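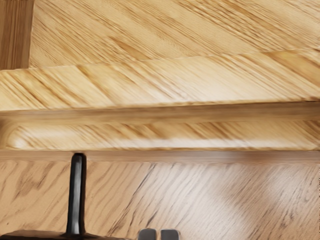 Did the fault we had in March put the arm or anyone near it at risk?

The arm was never in danger of hurting anyone, but it did keep pushing after it should have stopped, and I'm treating that as a safety matter.

So, a bit more detail for you, Pravesh. Bidwood is our drawer and cabinet task, and we'd been running it in the Gellico simulator before letting the real arm near any furniture. Out of 2,000 simulated runs, 15 ended with the gripper pressing down into the wood and the stop never kicking in. I first put it down to bad luck with the contact settings (wishful thinking on my part!) and lost a good week fiddling with friction.

Then we tried it on Zulu, our bench arm, at low speed with the emergency stop in my hand. It did the same thing on the third try. I hit the button, the arm froze, and all we got was a dent in a scrap board. Phew.

The culprit is the force reading. When the wrist camera gets busy, the reading can arrive up to 400 milliseconds late, so the arm thinks it's still moving through thin air. The simulator copies that delay faithfully, which I'm pretty pleased about.

What we've changed so far: the stop check now runs on the controller itself, and a stale reading counts as a stop. I've also cut the approach speed near any surface. The Garnov people are sending a replacement sensor cable, and I'd like to swap it before we go back to full speed on Zulu.

Spending is still on plan, but the hardware trials will slip by 3 weeks. Could you let me know if that messes up your review?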